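Screening Room Safety Check – Documentary Evening at the Eltau Hall
Film: "The Noler Road Case"
Checked by: Wayne Fehr
Date of check: 25th October

Please fill in before the doors open. Write a comment for every point, also when it is OK.

1. Exits and ways out
Main door opens fully: OK
Side door to the yard: OK, but it is heavy. One person should stay near it during the whole film.
Exit signs lit with the house lights off: left one OK, right one weak. New lamp is ordered.

2. Seating
Chairs set out: 80. The limit for the hall is 100 with the back row, but I prefer that we leave the back row away. Last March people were standing there and the way to the side door became too narrow.
Middle aisle free: OK after moving 2 chairs.
Wheelchair places: OK, both in the front with a free line to the main door.

3. Projector and cables
Projector stand (Jokano) stable: OK, the wheels are locked.
Power cable taped to the floor: not OK at first check. The tape was old and came up at the corner. Done again, now OK.
Sound level: the emergency call recording at minute 40 is much louder than the rest of the film. I have put the volume one step lower for this part – please do not change it back.
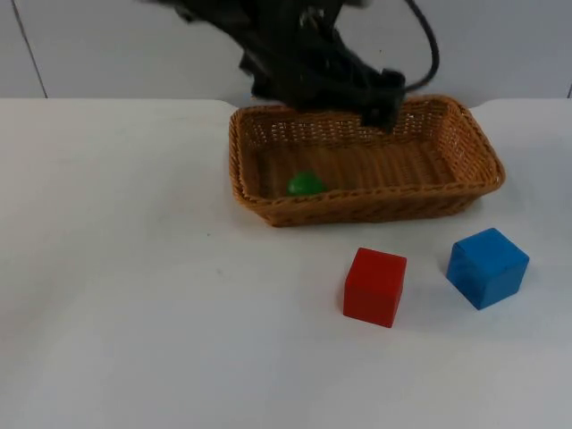 4. Content notice for the audience
Notice at the entrance: OK. It says that the film shows police photos of the house and speaks in detail about the murder of two sisters.
Age check at the door: the person at the door knows the rule. No entry under 16, also not together with parents.
Spoken warning before the start: text is on the desk. Please read it slowly.
Quiet place for people who need to leave: the small room beside the kitchen. Light on, water and glasses there, door not locked.

5. Discussion after the film
Microphone tested: OK, spare batteries in the drawer.
Ms. Hiebert will lead the talk. She asked that no questions are taken about the family's present address. I agree with this.

6. First aid and fire
First aid box complete: plasters missing, the rest is there. To buy before opening.
Fire extinguishers: both in date, seals not broken.

Result: hall can open when the plasters are bought. The weak exit sign must be looked at again before the next film.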